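# Folding clothes: your questions, answered

These questions came to us after the folding evenings at Skondetar, and some by mail. I have put them in the order in which people usually meet the problems. If your question is missing, please write to Laiba Jatoi and she will pass it to me.

## Do I need a special table?

No. You need a flat surface that is bigger than the garment with the sleeves open. Many people fold on the bed, and it is possible, but the mattress sinks under your hands and the folds become crooked. A table is also kinder to your back. An oval or round table works well, only you must not use its edge as a guide for a straight line. Use the side seam of the shirt.

## What is the best height?

I like 90 centimeters when I stand. A normal dining table is lower, and for five or six shirts this is no problem. For a full basket, please sit down.

## Should I button or zip things first?

Button the top button and one in the middle. Zip jackets completely. T-shirts and other pullovers are easier, so beginners should start with them.

## Why do my shirts come out in different sizes?

Usually the first fold is different each time. Choose one width for your drawer or shelf and keep to it. At my home this is 22 centimeters for all the tops. I cut a piece of stiff cardboard in this width, lay it in the middle of the shirt under the neckline, fold both sides over it, and then pull it out. After some weeks I stopped needing it, but I still keep it for visitors.

## How do I fold a raglan shirt?

We get this question most often. On a raglan the sleeve goes up to the collar with a diagonal seam, so there is no shoulder seam to tell you where to fold. Do it like this:

1. Lay the shirt flat and pull the bottom hem down until the body is straight.
2. Open both sleeves to the sides and smooth them from the collar to the cuff.
3. Turn the shirt face down.
4. Take a point on the neckline, three fingers from the middle of the back, and fold one side straight down from it.
5. Bring the sleeve back down along the body, so it does not stick out.
6. Repeat on the other side, then fold the body in half, and in half again.

Do not begin before the hem is open. If the lower part is still bunched, every later fold will carry the lump with it.

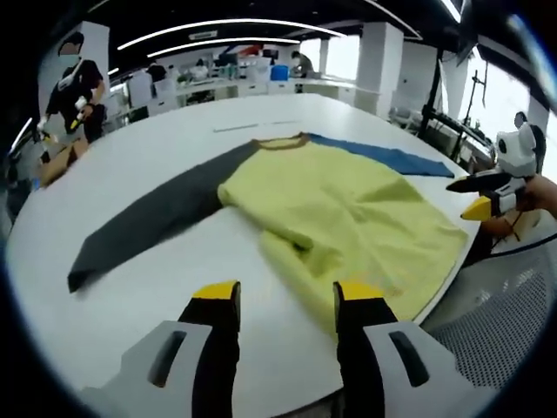 Bushra Mughal wrote to us that she does the sleeves before anything else, even before she turns the shirt, because with long sleeves she always lost one underneath. She crosses them over the chest and then folds the sides. I tried her way and it is good for thin knits. With thick ones the middle becomes too high, and the pile falls over.

## Must I iron knit shirts before folding?

For cotton knits I do not iron. Smooth the cloth with the flat hand, from the center to the outside, and let it lie for a minute. Deep creases need a little steam. Let the shirt cool and dry fully before it goes in the drawer.

## Standing in a row or lying in a pile?

In a drawer, standing in a row. You see every collar and you can take one without disturbing the others. On an open shelf, a pile is better, but not a high one. Haris Lashari keeps 19 T-shirts in one drawer this way. I have fewer and a smaller drawer.

## Can children help?

Yes, from the age when they can match socks. Give them towels first, then T-shirts. Long sleeves come last.

## When is the next evening?

In December, at 7 p.m., in the same room. Bring four or five pieces of your own, with at least one that you find difficult.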